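4 Spotting delay for towed mortars

The trials were run in Firnach, a multiplayer infantry simulator, on the Caka map. Each match placed a mortar section behind the ridge at Florkness and an observer on the forward slope. The observer reported targets by map grid only. Voice chat was turned off, and all calls for fire passed through the in-game text panel, which stamps each message to the server tick. A match ended after eight calls or when the observer was hit.

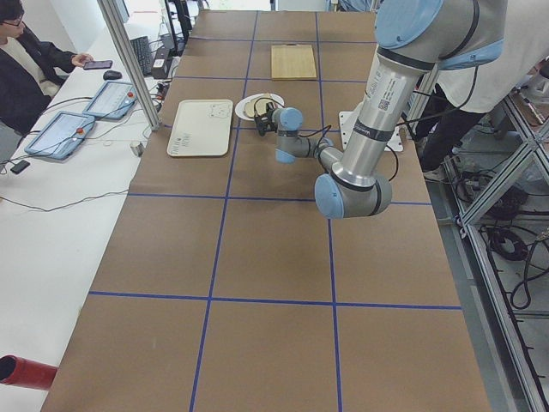
Figure 3. Gripper above a round white plate; the table paper is marked out with blue tape.

Delay is defined here as the time between the observer's first message and the first round leaving the tube. Flight time is left out, as it depends on charge and range and is fixed by the game's ballistic table. Correction messages were logged separately and do not enter the delay figure. Where two calls overlapped, the later one was dropped.

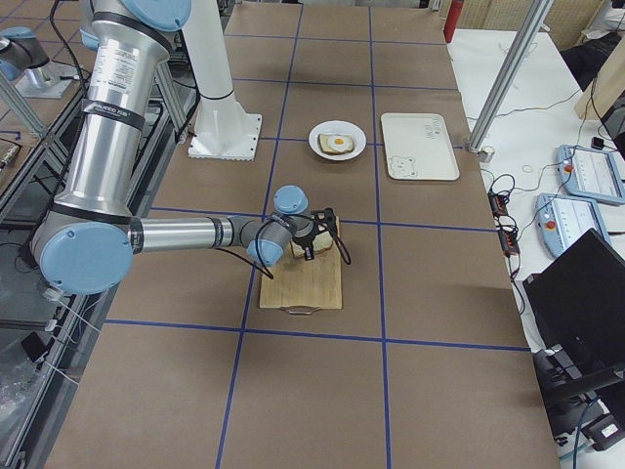
4.1 Grid size

Two grid settings were compared. The coarse setting used squares of 200 metres and the fine setting squares of 100 metres. Under the coarse setting, observers tended to add a compass direction to the grid reference, and the crew had to read a longer message before laying the tube. The fine setting gave shorter messages but more misread digits, mainly in the easting. A misread digit was counted as an error even if the crew noticed it before firing.

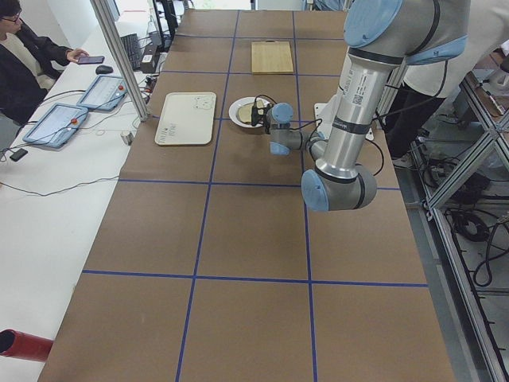
4.2 Crew roles

In the default role set, one player both reads the panel and sets the elevation. The changed role set, first described by Yorath for the Meredith server, splits these tasks. Rhun Yorath supplied the server script and checked the July logs against his own. Seven matches were thrown out after a dropped connection left the reader's place empty. The split mostly helped with the second and later calls, when the reader could take down a new grid while the layer was still working on the last one.

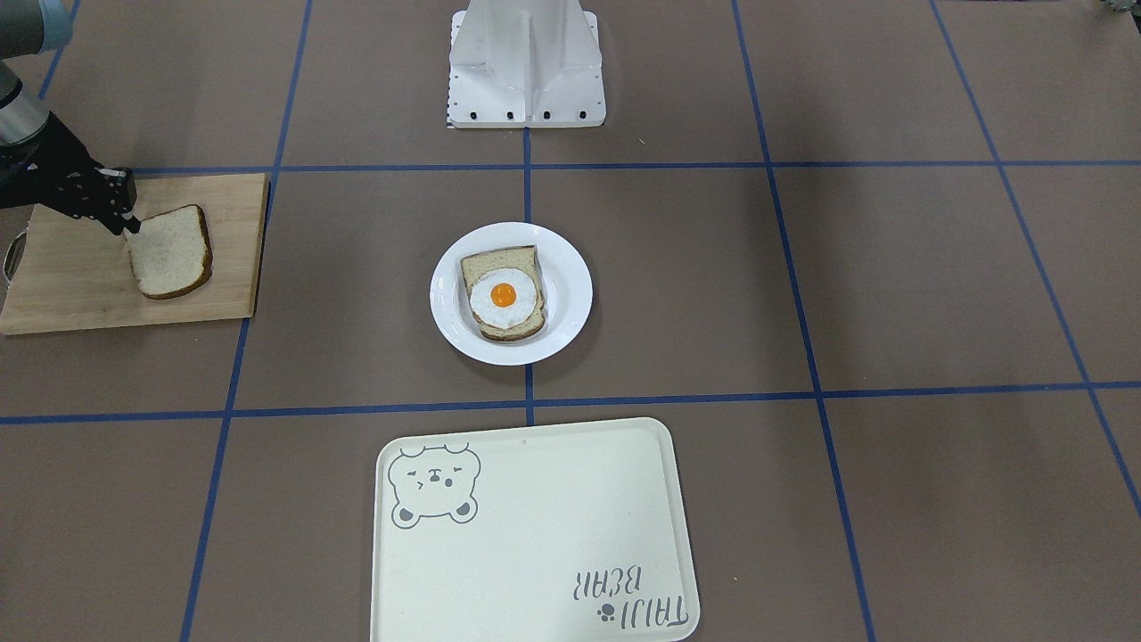 Figure 4. Gripper fingers against one corner of a bread slice on a light wood board.

Smoke and illumination rounds were not covered. Both use a separate loading menu in Firnach, and the extra steps would have to be timed apart from the call itself.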